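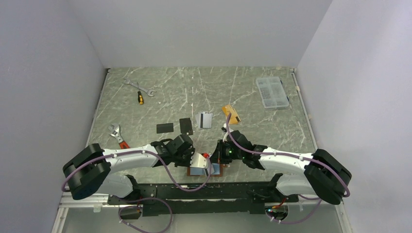
Half the people on the coach up to Foddale were of the opinion that a machine would never sort out a wallet, and the other half thought it would be doing so by September, with the washing-up thrown in. I sat somewhere between the two, eating my sandwiches far too early, and I can't say the day moved me very much in either direction, though I did enjoy it enormously.

The Pirley open day is held in a long low building behind the station, and we were let in 20 at a time, which meant a wait in the drizzle but a very good view once inside. The pair of arms with the cards and the open holder drew the biggest crowd by far. Cards are horrid things for a gripper, we were told — thin, flat on the table and with hardly any edge to get hold of — and I thought of my own fingernails at the supermarket till and felt a good deal of sympathy. The young woman looking after our group said their best week so far had been 66 successes in every hundred tries, and she said it quite proudly, as well she might.

Spanners and screwdrivers are next on their list, for small repair shops that would like their benches tidied overnight. Girard, who make the control software, had a stand by the door with a thick booklet on it (I took two, one for my brother-in-law).

Would I have one at home? At Zendanon, across the hall, they were talking of about 8 years before anything of the sort is fit for an ordinary kitchen, and my kitchen is smaller than ordinary. Tea was free, the flapjack was excellent, and the coach back leaves from the lower car park, so do allow time for the steps.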